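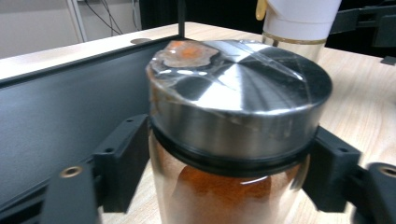 Ticket 3000 – Spice jar station, gripper loses hold at the demo table
Site: Drendside open day
Opened by: Valtura demo desk
Assigned to: Clindora grippers
Priority: 2
Status: Closed

Reported problem
Visitors are asking to see the jar pick at the kitchen table. The gripper closes on the glass and lifts, then the jar turns a little between the fingers and tips toward the tray. It happened twice before the first tour group. The jar is the one with the steel lid and the black gasket, with orange powder in it. The tall bottle behind it is not part of the task.

Log

9:10 a.m. Checked finger mounting. Screws tight on both sides, inserts fine. Opened and closed by hand, no play.

9:25 a.m. Ran the pick with no visitors at the table. Jar turned on the third try. The fingers are meeting the glass, so it is not a height problem.

9:40 a.m. Wiped the glass and both finger faces with a dry cloth. Less turning, still some. Left the plastic film on the lid because the Dimitrov team wants the lid pick tested with it on.

10:05 a.m. Found the close command set for the empty jar from last month's visit. Raised the grip setting from 1000 to the value on the full jar sheet. Restarted the controller.

10:30 a.m. Ten picks in a row with no turning. Told the demo desk they could start the next group.

11:50 a.m. Demo desk says the second group saw one missed pick. Read the log: the jar had been put down too close to the tray and the left finger touched the rim on the way in. Marked the jar position on the table with tape.

3:15 p.m. Last group done. Counter shows 91 picks since the restart, one miss, no drops.

Still open
Full jar and empty jar settings need separate names in the menu. Moved to a new ticket for Clindora.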